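Urnwood newsletter, 18 May 2018

Tidying Up, One Grip at a Time

The Urnwood group has spent the spring finding out how much a robot can learn about housekeeping from people who would prefer to be doing something else. The method is simple enough to explain at lunch. A person picks up a pair of hand-held grippers, does an ordinary chore with them, and the recording goes to a program that tries to work out what the hands were up to. The marker cubes on the grippers let the software follow each hand through the room.

So far the collection stands at 2237 recordings, of which 784 involve putting something on a shelf or taking it off again. Damian Dudek, who set up the chore list, wanted cluttered furniture and plenty of cubbies. He got his wish with the white hutch desk by the brick wall, which offers a robot more ways to be wrong than any table we own. 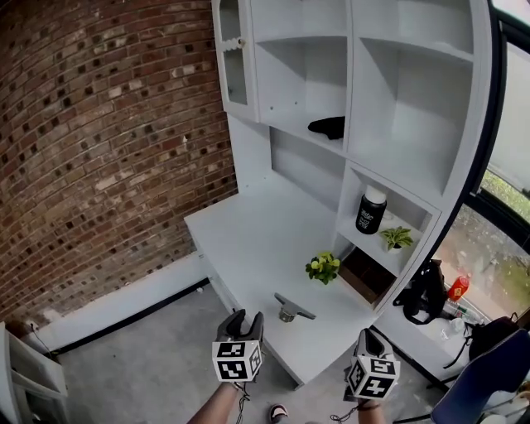

Tahira Tanoli thinks the shelf recordings are worth more than all the others put together, and told the group meeting that a policy trained on tabletops alone "reaches for a shelf like it's trying to pet a strange dog." She wants the next round to be cubbies and nothing else. Damian wrote this down without visible joy.

The first result is modest. Trained on everything, the policy placed an object in the correct cubby in 21 trials before missing one. Trained without the shelf recordings, it managed 3, and one of those is still under discussion.

Next up is cloth, which has no fixed shape and no manners. Anyone who can fold a shirt with two grippers should talk to Jolanta Sowa. Anyone who can't should also talk to Jolanta, as she needs bad examples too.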